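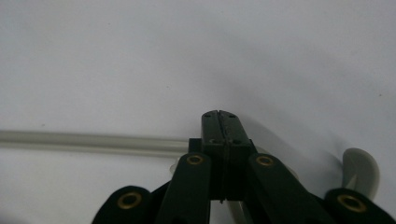

Os dois dedos fechados, ao lado da haste translúcida.

Em defesa do planejador que diz "não sei"

Há uma conversa que se repete em toda equipe de manipulação robótica que conheço, e que costuma começar lá pelas quatro da tarde, quando o café já perdeu o efeito e alguém abre o registro do dia. A pergunta é sempre a mesma: por que o sistema parou? E a resposta, na maioria das vezes, é que ele parou porque foi escrito para parar quando a confiança da percepção cai abaixo de um limite. Aí vem a proposta, feita com a melhor das intenções: e se a gente baixasse o limite só um pouquinho?

Escrevo isto para pedir, com todo o carinho que tenho pelos colegas que querem ver o braço se mexer, que a gente pense duas vezes antes de baixar.

Uma haste semitransparente, cinza-clara, sobre uma superfície também clara, é um bom lugar para começar essa discussão. Para o olho humano ela se resolve depressa: um realce ao longo da parte de cima, uma faixa um pouco mais escura embaixo, e pronto, temos um cilindro. Para uma câmera de profundidade comum, material translúcido é um convite ao erro. A luz atravessa, volta de onde não devia, e a nuvem de pontos aparece com um buraco, ou pior, com uma superfície inventada alguns milímetros atrás do objeto. Digo "pior" de propósito -- o buraco a gente percebe, a superfície inventada passa por medida boa.

No Favus, o projeto em que trabalho desde agosto, passamos um bom tempo com esse tipo de peça. O planejador que herdamos era muito elegante, do ponto de vista de quem lê o código: recebia uma pose, calculava a trajetória, descia, fechava. A pose vinha como seis números, sem nenhuma informação sobre o quanto a percepção acreditava neles. Toda a dúvida morria na fronteira entre um módulo e outro, e quem escrevia o controle nem ficava sabendo que ela tinha existido.

Fizemos então uma coisa meio sem graça, dessas que não rendem vídeo bonito. Separamos 213 tentativas de preensão e fomos ler os registros, uma a uma, com paciência de quem cataloga selo. Em 40 delas a garra tinha fechado sem pegar coisa alguma, e o sistema seguiu em frente, muito contente, transportando ar até o ponto de entrega. A posição final dos dedos estava gravada em todas elas! O dado existia, chegava pelo barramento, ia para o disco. Faltava alguém, no software, perguntar por ele.

Não quero fazer pouco de quem escreveu aquilo, até porque uma parte fui eu que escrevi, em outra empresa e em outra vida. A gente herda esse jeito de programar das aulas e dos primeiros exemplos, em que o mundo obedece e a peça é sempre opaca, fosca e bem-comportada. Só que a garra é também um sensor, e talvez o mais honesto dos que temos. Dedos encostados um no outro dizem algo muito concreto sobre o que há entre eles, e dizem sem depender de iluminação, calibração ou rede neural.

Nossa mudança mais útil foi pequena: a interface entre percepção e planejamento passou a carregar a incerteza junto com a pose, e o planejador ganhou o direito de recusar. Quando recusa, ele tem 2 saídas. Pode pedir outra vista, deslocando a câmera do punho alguns centímetros para que o realce mude de lugar, ou pode fazer uma aproximação lenta e deixar que a abertura dos dedos confirme o que a imagem não garantiu. A ferramenta de visualização, que chamamos de Joltier, passou a desenhar a pose com uma mancha em volta, do tamanho da dúvida.

O argumento contrário é conhecido e merece respeito. Recusar custa tempo de ciclo, e quem paga a conta olha para o tempo de ciclo. Na Bidska, onde apresentamos o trabalho, ouvi que um sistema que hesita passa uma impressão ruim ao cliente, e entendo perfeitamente de onde vem essa preocupação (também já fiz demonstração suando frio). Mas transportar ar gasta o ciclo inteiro, e depois ainda gasta o de quem vai procurar a peça.

Se me deixassem escolher uma única linha para o manual de estilo da equipe, seria esta: nenhuma função devolve uma pose sozinha. Dá um pouco mais de trabalho nos testes, estraga algumas assinaturas bonitas e obriga a conversar com o pessoal da visão, que aliás é gente ótima e costuma ter bolo. No Favus, as próximas peças da fila são translúcidas também, e o limite de confiança, por enquanto, fica onde está.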